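Clerdale Parts Bin, Medium, White: Long-Term Review

Category: Bench storage
Condition at review: used daily
Price paid: $12 per bin, sold singly

The Clerdale medium bin is an open-top plastic container sold for bench and shelf use. I bought several to replace the cardboard trays that had been holding USB leads, power cables and small adapters at the back of my workshop. Cable storage is a narrow use for a general-purpose bin, and the product page does not mention it. The notes below cover that use only. Anyone looking for fastener storage should read a different review, as the open floor and rounded corners make it a poor choice for screws.

Construction

The bin is a single white molding with rounded corners and no lid. Wall thickness is even along the long sides and slightly greater at the corners. The rim is rolled outward, which adds stiffness and gives the fingers something to catch when the bin is lifted from a shelf. I found a small amount of flash under the rim on one unit and removed it with a deburring blade. The others needed no work.

The floor is flat inside. Outside, it has a shallow perimeter ridge, so the bin rests on its edges and not on the full base. On a hard bench this means it slides easily when empty. On a rubber or vinyl mat it stays put under normal handling. Loaded with cable, it stays put on either.

Rated load is not given on the packaging. I put 17 coiled leads of mixed gauge in one bin and carried it by one short end. The wall flexed enough to see but returned to shape when the bin was set down. I would not carry it that way as a habit.

Capacity with bundled cable

Loose cable is a bad measure of a container's volume, as it springs outward and fills whatever space is available. All of my leads are bundled before they go in. The method is simple: fold the lead into lengths a little longer than a hand, leave the connectors together at one end, and close the middle with a tie. The bundle comes out narrow at the waist with a loop at the top, and it holds that form for months if the jacket is reasonably soft.

Bundles made this way lie flat in the Clerdale bin in two layers. A third layer is possible but rises above the rim, and the bins then cannot be stacked. Small hard items such as card readers and plug adapters should go in first. Dropped on top, they work down between the bundles and have to be dug out.

For sorting I set one bin on the mat, turned at a slight angle toward my working hand, and spread the bundles out beside it with space between them. Each lead can then be checked for a cracked jacket or a bent connector before it goes in.

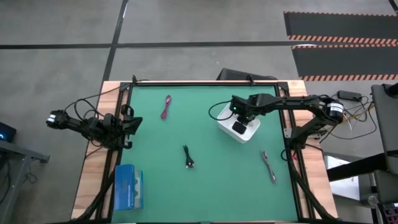 Sorting in progress on the green surface. White bin at upper right, cable bundles on the work surface.

Visibility

The white interior was the main reason for choosing this bin over the gray version. Most leads have black jackets, and in a gray or black container under a single overhead lamp they merge into one dark mass. Against white, individual bundles can be picked out at a glance. A small black adapter on the floor of the bin is easy to find, provided that nothing is lying across it.

Colored jackets are less of a concern. Dark red leads are slightly harder to tell from black ones in poor light, and I now keep those in a separate bin. Connector ends with bare metal shells show up well against everything, so I place bundles with the connectors facing the same short wall.

The drawback of white is marking. Black jackets with a soft rubber finish leave gray smears on the inside walls within a few weeks. Dish soap and a nylon brush remove most of it. Isopropyl alcohol removes the rest and has not clouded the plastic so far. I have not tried acetone and do not intend to.

Corners and access

Rounded corners help with cable. In square-cornered bins a connector can wedge itself into the angle and resist being pulled out, particularly if it has a locking tab. I have had no snags of that kind in the Clerdale. The inside radius is large enough that a brush reaches all of it.

The walls are low in proportion to the floor, so a hand can enter from any side. This is also a limitation. A stiff lead that is not fully tied will push a loop over the rim, and once one loop is out, others tend to follow when the bin is moved. Mains-rated cords are the worst in this respect. I have moved all of mine to hooks.

Stacking

Empty bins nest deeply and come apart without suction. Full bins stack rim to base, with the perimeter ridge sitting just inside the rolled rim of the bin below. The fit is loose. Two high is stable on a shelf. Three high is acceptable against a wall. I tried four high on the bench and the stack leaned visibly -- the play at each joint adds up -- so I took it down.

There is no molded label slot. Adhesive labels stick well to the long side after a wipe with alcohol. Paper tape lifted at the ends within a month. A strip of vinyl tape written on with a paint marker has lasted since June with no change.

Comparison with the Stullow 448

Before settling on the Clerdale I used two Stullow 448 bins for the same job. The Stullow is taller and narrower, with a molded handle at each end and a slot for a card label. It is the better container for carrying. Its interior is divided by a fixed rib across the floor, though, and bundled leads do not lie flat over the rib. They tilt, and the second layer tilts further. I ended up using half of the depth.

The Stullow has square corners, and I had two locking connectors catch in them. Neither was damaged. It also costs more, and replacement label cards are sold separately.

For loose hardware, batteries or tools, I would still pick the Stullow. For bundled cable it comes second.

Ties

The bin does little for cable that has not been tied first, so a note on ties is justified. I use Brondevard hook-and-loop strips, cut to length from a roll. They grip well and can be opened with one hand. The hook side picks up lint and should be pressed closed whenever a strip is stored unused. Twist ties are cheaper and hold a tighter waist, but the wire ends scratch the inside of the bin and can nick a soft jacket. Rubber bands perish and leave residue. I stopped using them years ago.

Tie at the middle only. Two ties per bundle make a stiffer package that takes up more room and has to be undone twice.

Durability

The supplier, Hồ Workshop Supply, lists the plastic as polypropylene and quotes a figure of 3,000 open-shelf handling cycles for the rim. I have no means of checking the figure and do not know what counts as a cycle. After daily use, my oldest bin has scuffs on the base ridge, one shallow scratch on the inside floor from a plug pin, and no cracks. It was dropped once from bench height onto concrete, full, and landed on a corner. The corner has a dull spot the size of a fingernail. The rim is still straight.

There has been no yellowing. The bins are kept away from the window, so this says little about sunlight.

Specifications as checked

Material: white plastic, listed by supplier as polypropylene
Form: rectangular, rounded corners, open top
Lid: none, none offered
Stacking: yes, loose fit, two high recommended when full
Nesting: yes
Label slot: none
Handles: none, rolled rim only

Ratings

Build: 4 out of 5
Suitability for bundled cable: 5 out of 5
Suitability for small hardware: 2 out of 5
Stacking: 3 out of 5
Value: 4 out of 5

I have since ordered more in the same size. A clip-on lid would be worth paying extra for, mainly to keep dust off the leads that come out once a year.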